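Check these before you roll out of the Plerkonow lot. Ten minutes here saves you a long walk back!

## 3. Setting up for the forest road

The forest road is the best part of the whole Zostham loop, and we'd love for you to enjoy it with a bike that fits and tires that suit the surface. Steps 3.1 to 3.4 are done at the parking lot with the bike standing still. The rest happens while you ride.

1. Set the saddle so your knee keeps a slight bend at the bottom of the pedal stroke. If you ride with Gilmar Honorato's spring group, he'll happily check it for you.
2. Let a little air out of both tires. Stay inside the range printed on the sidewall. Softer tires make old asphalt so much more pleasant, and you'll feel the difference in the first minute.
3. Spin each wheel and squeeze each brake lever in turn. The lever should stop well short of the grip.
4. Zero your trip counter at the wooden post. Every distance in this guide is measured from there, in yards.

> **Note:** The cue sheet in your Flimix pouch was last corrected on October 5, 2023. Older sheets put the spring 86 yards too early, so please recycle them.

### 3.5 Reading the surface

From 920 yards on, the trees close in on both sides and the road gets narrow. It's paved the whole way, but the asphalt is worn and uneven, with lighter patches scattered over the dark. Some are old repairs, some are bare stone showing through, and some are only sunshine (part of the fun is learning to tell them apart). Keep your eyes well ahead and pick your line early.

There are no lane lines and no curbs to guide you. Leaves lie right up to the asphalt and blur the edge, so leave yourself a bit of room on the right, even when it's tempting to hug the side and look up at the bank.

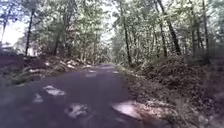 ### 3.6 Riding the section

1. Shift down before the road tilts up at 1,624 yards. It's a gentle climb and a lovely one.
2. Ride single file. Call "car back" or "car up" loudly, and pass it along the line.
3. Cross ragged patches straight on, with your weight off the saddle and your elbows loose.
4. Stop at 1,945 yards, at the Queiroz gate, and regroup on the grass. Oliwia Nowakowski planned this stop for the view, so do take your time!

> **Caution:** Damp leaves are slippery. Brake before you reach them, never on top of them, and don't turn sharply until both wheels are back on clean pavement.

> **Caution:** Take off dark glasses under the trees. Going from bright sun to deep shade can hide a pothole completely.

### 3.7 After the gate

Pump the tires back up if you're continuing on the valley road. If you're turning around, leave them as they are and repeat 3.6 in reverse, keeping your speed down on the descent.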